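Category: Members' Forum / Catering and Supplies / Drinking Water

Subject: Proposed change to bottled water at Rullow

Stando_Secretariat wrote:
Members are advised that the supply of single-use bottled water to the meeting rooms at Rullow is under review. The present order stands at 925 bottles a month. It is proposed that the order be ended and that jugs and glasses be provided in its place. Comments are invited in this thread before the matter goes to the house meeting.

M_Prado wrote:
I should be grateful for clarification on two points. First, does the proposal cover the outdoor events held in August, when jugs are not practical? Secondly, who will be responsible for washing the glasses? The kitchen on the upper floor closes at 14.00 and there is no dishwasher on the ground floor.
Marcelino Prado, Room Bookings

Stando_Secretariat wrote:
Outdoor events are outside the scope of the proposal. Washing has not yet been assigned.

Skirketti_Office wrote:
Our office ended its bottled order last year and wishes to record its experience. We bought 48 glasses and 14 jugs. Breakages have been few. The difficulty has been with visitors, who tend to take a glass away to their desks and leave it there. We now ask the person who booked the room to return everything to the trolley, and the request is printed on the booking form.

We would also draw attention to the question of recycling. Caps and labels caused more queries than the bottles themselves, and our contractor's advice on whether to leave them on changed twice. 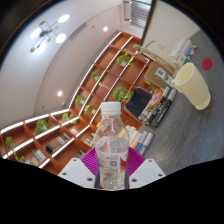

Clear bottle with white screw cap and part-transparent label.

With a bottle of this general type, our contractor's current instruction is to empty it, press it flat and replace the cap. The label may be left in place. Other contractors may take a different view, and members should check locally.

aitbrahim_h wrote:
I must disagree with the direction of this thread. A sealed bottle can be handed to a visitor with no question as to who filled it or when. A jug standing in a warm room since the morning is a different matter. At Ait Brahim we kept the bottles for that reason and I have seen no cause to change.

Skirketti_Office wrote:
The point is a fair one. Our jugs have lids and are refilled before each booking. We have received no complaints regarding the water, although we did receive one regarding the lids.

M_Prado wrote:
May I ask that the cost of washing be set out alongside the cost of the bottles? The quotation I obtained for a small dishwasher was 218, without fitting. The bottles look expensive only while staff time is left out of the sum.

Stando_Secretariat wrote:
The figure has been noted and both costs will appear in the paper. Mr Prado is asked to forward the quotation — a scanned copy will suffice.

aitbrahim_h wrote:
Please also record that at least one office objects.

Stando_Secretariat wrote:
So recorded.

Last updated: 2021-12-08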